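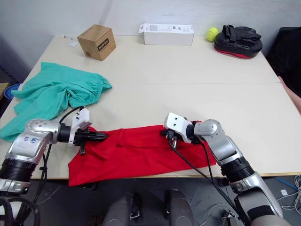

Perguntas frequentes – demonstrações por teleoperação, tarefas com tecido

Última revisão: maio
Aplica-se à bancada bimanual Gillik e ao gravador Rikalon

O que conta como uma demonstração?

Um episódio completo, da postura inicial dos dois braços até ao regresso a essa postura. Um episódio interrompido a meio é guardado com o estado "incompleto" e não entra no treino. Não apague episódios incompletos; a triagem é feita à segunda-feira.

Quantos episódios são necessários por tarefa?

O lote mínimo é de 112 episódios para dobrar peças de tecido. Para tarefas com objetos rígidos aceitam-se lotes menores, a combinar com Asabe Haruna. Nenhum operador deve gravar mais de 12 episódios seguidos sem pausa.

Posso guiar os braços à mão em vez de usar os comandos?

Sim, no modo de compensação de gravidade, mas só para tarefas de um braço. Nas tarefas com os dois braços usa-se a teleoperação. As mãos do operador não podem aparecer nas câmaras, e com dois braços é difícil evitá-lo.

Como devo pegar no tecido?

Pelas extremidades, com os dedos quase paralelos à mesa. Desça até sentir o contacto nos comandos, feche a pinça e só depois levante. Se os dedos chegarem na vertical, a pinça tende a apanhar apenas uma camada, ou nenhuma. Não estique o tecido com os dois braços ao mesmo tempo acima do limite de força: o Rikalon corta o movimento e o episódio fica marcado como falha.

O tecido tem de estar liso no início?

Não. A posição inicial deve variar entre episódios: amarrotado, meio aberto, rodado, com uma parte pendente da mesa. Lotes em que o pano começa sempre igual são devolvidos.

Os outros objetos em cima da mesa devem ser retirados?

Só os que estiverem na trajetória dos braços. Os restantes ficam, e convém mudá-los de sítio entre blocos de episódios.

A imagem da câmara do punho está desfocada. Devo repetir?

Em geral, não. A curta distância a ótica perde detalhe na trama e nas arestas dos dedos. O critério é saber se ainda se distinguem os contornos do tecido, os vincos principais e a ponta de cada dedo.
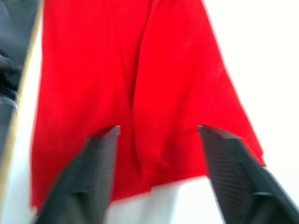

Tsutomu Higuchi: No nosso lote, os episódios com um vinco a meio do pano foram os que mais falharam na reprodução. O modelo tratava o vinco como se fosse a bainha e fechava a pinça cedo demais. Sugiro gravar mais aproximações lentas junto à borda.

A sugestão foi adotada. Em cada bloco, pelo menos oito episódios devem incluir uma aproximação lenta à bainha, com uma paragem curta antes de fechar a pinça.

O que faço se a pinça falhar a preensão?

Abra, recue alguns centímetros e tente de novo no mesmo episódio. As correções são úteis para o treino e não devem ser cortadas. À terceira tentativa falhada, termine e marque "incompleto".

Os cabos das pinças podem ficar soltos?

Precisam de folga suficiente para o punho rodar sem os puxar. Verifique o percurso antes de cada bloco – um cabo que passe entre os dedos e o tecido invalida o episódio.

Onde ficam os ficheiros?

Na pasta do projeto Pranov, uma subpasta por operador e por tarefa. A cópia automática corre às 19h00. Para pedidos de acesso, contactar Funmilayo Fashola.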